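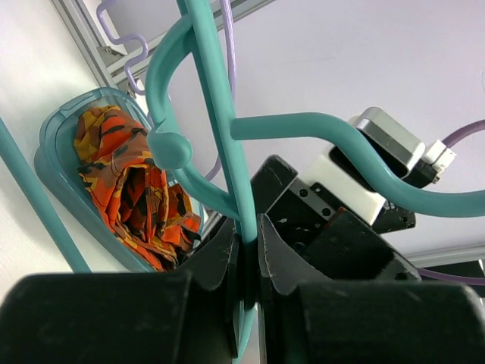
Altberg Clothing Library
Progress report to the Overgaard Fund, second period
Prepared by Marianna Brzozowska

Summary

The library opened to borrowers in July, a month later than planned. Lending of work and interview clothes is going well. Children's winter wear is behind schedule and will stay behind until the second storage bay is fitted out. Spending is under budget, mostly on wages, as the Monday evening shift was not filled for the first nine weeks.

Lending

Some 200 items went out during the period. Jackets and plain trousers were borrowed most, followed by school uniform pieces. Formal dresses were hardly touched and we have stopped taking them in. The loan period was first set at two weeks. Borrowers starting a new job told us they needed to get through to their first pay, so work clothes can now be renewed once by phone.

Late returns have been a smaller problem than we budgeted for. We do not charge fines. Maja Sowa rings anyone who is overdue, and most bring the item back or ask to renew. Pieces that do not come back are written off at the end of each quarter.

Casual and summer clothes

Casual clothes were not in the original application. We added a short rail of them after the school holidays program asked, using stock already donated. No grant money has gone into it apart from labels. 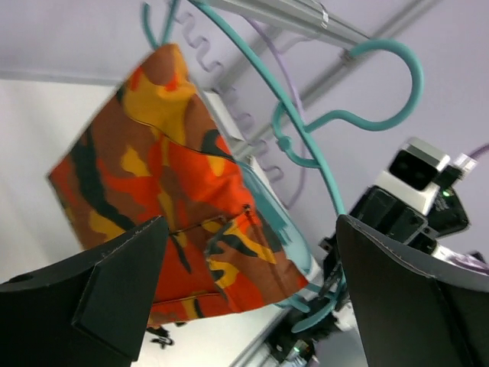
Casual wear: orange camouflage print on a teal hanger.

The rail is lent on the same terms as everything else. We would like to keep it through next summer and then look at whether it earns its space.

Repairs

Kazimiera Piątek runs the mending bench on the first Monday of the month. The bench has dealt with hems, zips and missing buttons. Lined coats are sent out to Riler, whose turnaround has slipped, and we are asking for a second quote. Washing is still done on site. The dryer was repaired once and the repairer thinks the drum bearing will need replacing within the year – we have not allowed for it in this budget.

Storage and fit-out

Nametti supplied the shelving for the first bay and it was installed without trouble. The second bay has been held up by the landlord's approval for fixing rails to the shared wall. We now have that approval in writing. Hanging stock is sorted by size, then by type, and the size markers have been moved to the end of each rail where people can read them.
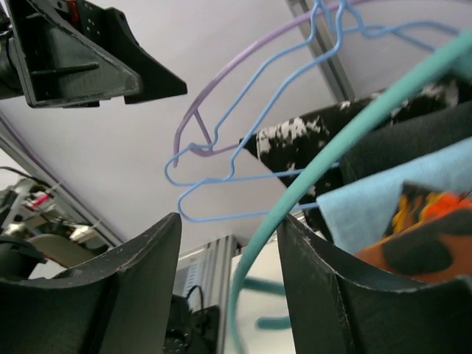
Bogdan Kurek wrote to us that the sizes had been easy enough to follow, but the opening hours were no use to anyone on day shift, and he had twice come straight from work to a locked door. We had similar comments on the paper forms. Monday closing time has moved to 8 pm as a result.

Training

Sixteen people have completed the intake and sorting session. Roman Pietrzak has rewritten the handout, with a clearer section on what we turn away. 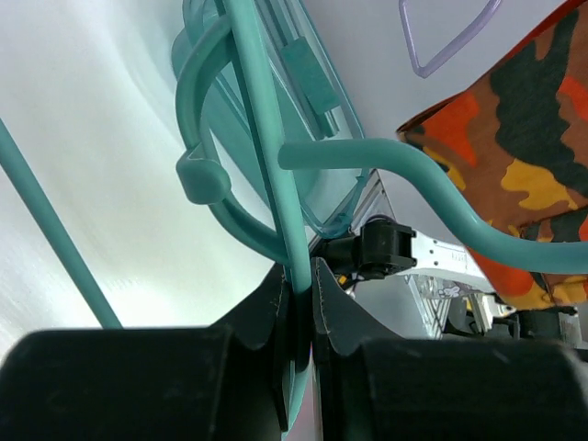
Teal plastic, detail.

Next period

Fit out the second bay and move the children's winter wear into it. Get the second coat repair quote. Replace the paper loan cards with the spreadsheet, keeping both for the first month in case of errors.

We ask the Fund to let us carry the unspent wages forward to cover the later Monday closing. A revised budget is attached – the only lines changed are wages and laundry.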